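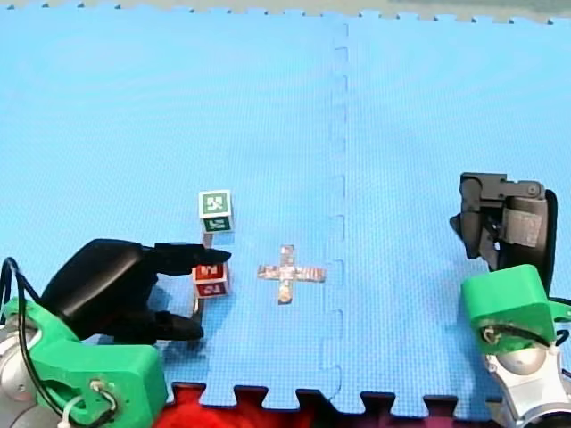

Photos: Retno Wuisan

Small Blocks, Big Blue Mat

A short gallery from one November afternoon, starring very little cubes and a great deal of foam. The Zemel set fits in a coat pocket. The mat does not fit in anything.

Red and green, close together. Both have white markings on their faces, and the red one is getting all the attention.

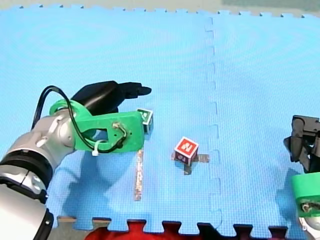

Foam tiles like these go together in seconds and come apart when you sneeze. Mine get two evenings a week on the floor, then it's back behind the door, where they fall on people.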